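Speaker notes: Eating together at work

Talk for the Dadholm staff day, main room. Total time 42 minutes, then questions. Slides are marked with numbers only where I must click.

Opening

Good morning, and thank you to Tuva Engström for the invitation. Wait until people have sat down. Do not start with the joke about the microwave, it did not work in Bivow.

I want to talk about lunch. More exactly, about the short time in the middle of the day when people who work together can also sit together, and what happens to a workplace when this time becomes smaller and smaller.

When I came to my first office job, I did not speak the language well. In meetings I understood the words, but I was always one sentence late. At lunch it was different. People repeated themselves, they pointed at the food, they asked me easy questions. I learned more in the lunch room than in the evening course, and the evening course was expensive.

(Pause. Drink water.)

Ask the room: who ate lunch at their desk yesterday? Let them raise hands. Do not comment on it, only look and say thank you.

Slide 2. What I looked at

For my study I visited 38 workplaces. Some were offices, some were workshops, and one was a ferry terminal. In each of them I asked for permission to sit in the room where people eat, with a notebook, and to talk with those who wanted to talk. I say this now so that nobody thinks I have measured brains or blood pressure. I am a person with a notebook.

Pui-shan Fu helped me with the interviews in the places where I could not go myself. Her notes are better than mine and I use many of them today.

Slide 3. The small things on the table

My first observation is that people care very much about small things. They will accept an old floor and a bad lamp for years, but a missing spoon can make an argument which lasts until spring. In one workshop the spoons had been bought by a colleague who had retired, and when the new manager wanted to replace them, three people wrote to her the same evening.

I think we should take such things seriously. A spoon in a shared drawer says that someone expected you to come and eat.
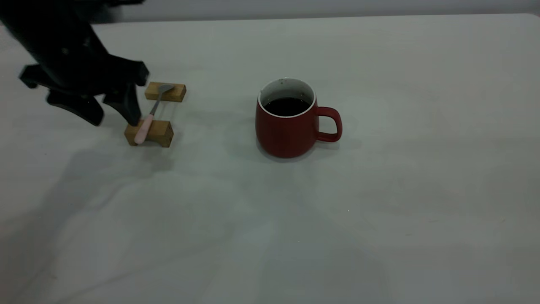

Slide 4. Who sits where

Go slowly on this part, it is the center of the talk.

In almost every place there was a fixed order of seats, and in almost every place people told me there was no such order. I would ask, "Can I sit here?" and they would say, "Of course, sit anywhere." Then someone came in, stopped for half a second behind my chair, and went to another table. After a few days I knew which chair was really free.

A fixed seat is not a bad thing for the person who has it. It is difficult for the new person. Nayeli Huerta, who started at Venelix in March, told me that she walked with her lunch box past the door two times before she went in. She was not afraid of the people. She did not know which chair would be a mistake.

What helped her was very simple. A colleague moved her bag from a chair and continued talking. There was no welcome speech. I have heard almost the same story in other places, and it is usually a bag or a jacket that is moved.

(If time is short, skip to slide 6 here.)

Slide 5. The length of the break

At Naidoo they had a break of 90 minutes, divided in two groups, and they were proud of it. But the groups never met, so the people in the first group did not know the names in the second. Miroslava Šimek, who plans the shifts there, changed it so that the two groups have a short time in common in the middle. She told me that the first week was chaos with the sink, and that she would do it again.

So when people ask me how long the break should be, I cannot give one number. I ask back: is there a moment when everybody can be in the room?

Slide 6. Coffee is also a meal
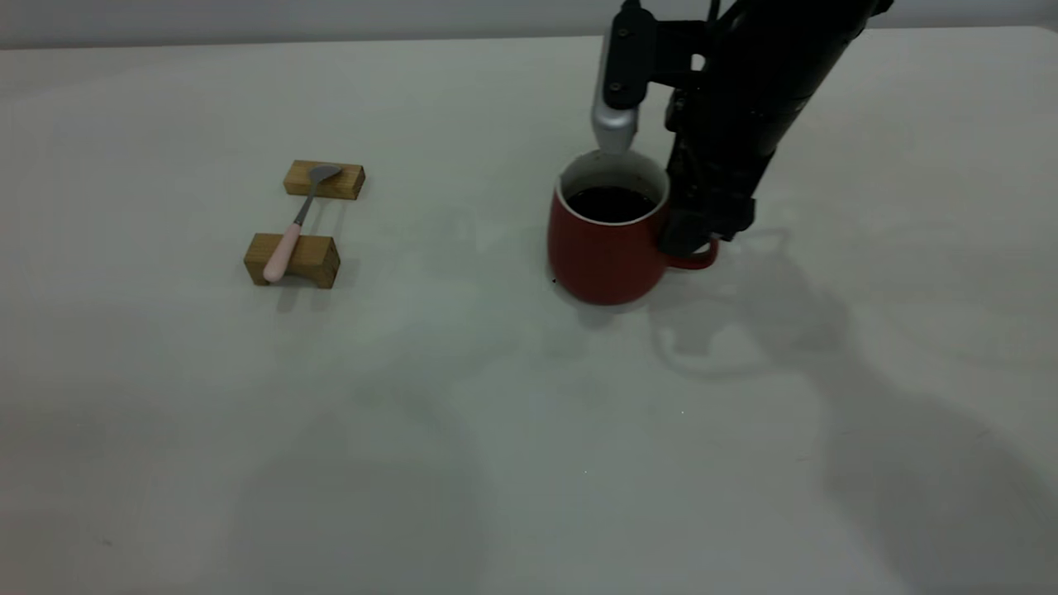
I have learned not to separate the coffee break from lunch too strictly. For many people with early shifts, coffee at half past nine is the real social hour, and lunch is only food. They stand, they complain a little about the weather, they go back. It takes ten minutes and it holds the group together better than the summer party. The cup is important here too. A plain red mug like the one on the slide, with white inside, can stand in a cupboard for years as common property, and then one day it belongs to somebody, without any decision. I do not advise you to fight this. Buy enough mugs so that a guest can have one without taking another person's, and keep them on the low shelf.

Here I usually tell the story about the visiting director who drank from the wrong mug. Keep it short. Do not say the name of the company.

Slide 7. What you can do next month

Please do not make a lunch policy. I have read several and they were all kind, and people laughed at them.

Choose one meal in the week when the managers also sit down, not at their own table. Chiamaka Osagie did this with her team and she said the hardest part was to stop answering the phone. She put it in a drawer in the other room.

Look at the table itself. If it is too small, people will eat somewhere else and you will believe that they prefer to be alone. Some do prefer it, and they must be allowed. Leave a chair by the window for them and do not turn it toward the others.

Ask the newest person what was difficult in the first week. Ask in private, and ask only once.

Closing

Thank Pui-shan by name. Say that the interview questions are on paper by the door, and that people may take them and change them as they like.

Questions until the coffee is ready. If there is a question about remote work, say that I have little material on it and that I would be glad to hear how they do it.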